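Preguntas frecuentes: paradas de protección y pérdida de objeto en la celda Didura

Actualizado el 17/4/25. Responsable de la página: Xiaoyan Yao, integración, Zumotier.

¿Qué falla se está investigando?
La pinza se abre sin orden del programa durante el tramo de aproximación a la mesa. El controlador registra el evento con el código 671 y el brazo entra en parada de protección hasta 2 segundos después. En ese intervalo sigue ejecutando la trayectoria con la pinza abierta.

¿Afecta a todas las celdas?
No. Solo se ha registrado en las celdas con muñeca Gramley y cableado exterior. Las que llevan el cable por dentro del brazo no presentan el código.

¿Cuál es la causa?
La hipótesis de trabajo es una caída de tensión en el cable de la pinza cuando la muñeca gira con el cable tenso. El conector pierde contacto, el módulo se reinicia y arranca en su estado por defecto, que es abierto. Falta confirmarlo con el registro de tensión del lado de la herramienta.

¿Influye el tipo de objeto?
No en el origen de la falla, sí en sus consecuencias. El juego de prueba mezcla piezas de peluche, comida de juguete y menaje. Un gorro de tela que se suelta queda donde cae. 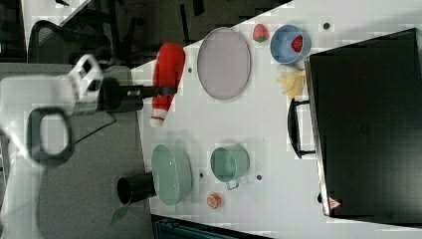
Con las piezas cilíndricas el caso es distinto: ruedan, llegan al borde y pueden terminar en el suelo, dentro de la zona de paso. Por eso el procedimiento exige revisar el borde de la mesa y el suelo antes de rearmar, aunque la pieza perdida ya esté localizada.

¿Puedo recoger un objeto caído con el brazo en parada de protección?
No. La parada de protección mantiene los motores alimentados. Pulse la parada de emergencia, espere a que el panel indique «sin potencia» y entre entonces en la zona.

¿Por qué no basta con bajar la velocidad?
Se probó. Al 40 % de la velocidad nominal el código aparece con menos frecuencia, pero no desaparece. Al 20 % no se ha reproducido en las pruebas hechas hasta ahora. Ese es el límite provisional para las celdas afectadas y no sustituye a la reparación.

¿Qué debo hacer cuando aparece el código?
1. Pulse la parada de emergencia.
2. Exporte el registro antes de reiniciar; el reinicio borra la memoria de eventos de la pinza.
3. Compruebe el recorrido del cable y el asiento del conector.
4. Retire las piezas sueltas de la mesa y del suelo.
5. Rearme y haga un ciclo en vacío.
Si el código vuelve en el ciclo en vacío, deje la celda fuera de servicio y abra una incidencia.

¿Se puede anular el aviso desde el programa?
La versión anterior del cliente Shi lo permitía. La opción está retirada y no debe restaurarse desde copias de configuración antiguas.

¿Cuándo habrá una solución definitiva?
El cable con alivio de tensión está en pruebas. La sustitución en las celdas afectadas está prevista para junio. El cambio de firmware que mantiene la pinza cerrada tras un reinicio se publicará por separado y requiere repetir la evaluación de riesgo de atrapamiento.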